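Plornel Print Room — Pre-Opening Safety Check, Screenprint Poster Show
Walked by: Jamila Ekanayake
Tuesday, February 27, 2024

1. Fire exits clear
FAIL, then PASS. The back door had a plan chest in front of it. The plan chest has now moved, after a discussion about whether it was "really in front" or "more to the side."

2. Extinguishers in date
PASS. Both serviced, next due in May. One is wearing a show flyer. Please take it off.

3. Wall fixings
Large framed posters: PASS. The Haque triptych hangs on proper rail hooks and didn't budge when I leaned on it.
Unframed posters: COMMENT. Bulldog clips on nails are fine. The nails at eye height by the entrance are not, as they stick out and I have eyes. Swap for flat pins.

4. Inks and solvents
FAIL. The metal cabinet is locked, well labeled and empty. The solvents are under the sink next to the biscuits. Put them in the cabinet. The fluorescent orange may stay out for the demo, lid on.

5. Drying racks
PASS with comment. The top rack drops if you look at it sternly. Fludar are sending a new spring. Until then, top rack stays up and tied.

6. Tables and work surfaces
PASS. Scissors left out on the table, legs steady. Loose cables to be kept off the walkway side.
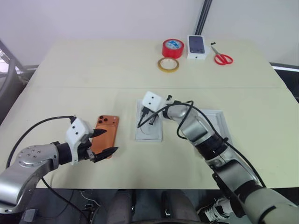 Item 6: cream table, with phone, white tray and cable.

7. Exposure unit
PASS. Lid closes, cutoff switch works. The warning sign is beautifully lettered in a psychedelic style and cannot be read. Add a second sign in something dull.

8. Lighting
COMMENT. Spots over the 800-watt circuit are within limits, but the purple gel on the stairwell light has to go. I know it matches the posters. People also need to find the steps.

9. Floor
FAIL. Dried ink is fine. The rug is not. Tape it down or roll it up.

10. Occupancy
Limit is 100. The invitation went to 3000 addresses. Trustik are lending a door counter, and somebody has to stand beside it and say no.

11. First aid box
PASS. Plasters restocked, burn gel present.

Recheck of items 3, 4 and 9 before doors. Sign below when done, in pen, not in gold leaf like last time.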